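Tracksuit pants wanted for Tremby clothing drive

2020-05-17

The Tremby clothing exchange is asking households to look in their drawers for sports and leisure pants, after the shelves for these sizes became almost empty this month.

Lesia Kravets, who coordinates the exchange, said that 241 bags have arrived since December, but most of them contained shirts and winter coats. "People are at home and they want soft pants with a drawstring," she said. "We gave out nearly 200 pairs and now we have 32 left, mostly in children's sizes."

Donors are asked to wash the clothes, empty the pockets and lay each pair flat on a bed or table before packing. One leg goes over the other, then the pair is folded twice from the cuff to the waist. Drawstrings should stay in the waistband - a missing one is difficult to replace in the right colour.

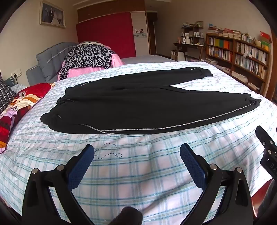
Black drawstring trousers with silver side stripe, folded lengthwise on a plaid sheet.

Small repairs are not a problem. Piyumi Gazi has offered to sew open seams and loose cuffs, and she would be glad to receive black and grey thread as well. Pants with broken zippers are also accepted, but please pin a note to them.

Bags can be left at the side door of the Plotard hall in the mornings. Please write the size on the outside with a dark marker. Shoes and bedding are not collected at the moment.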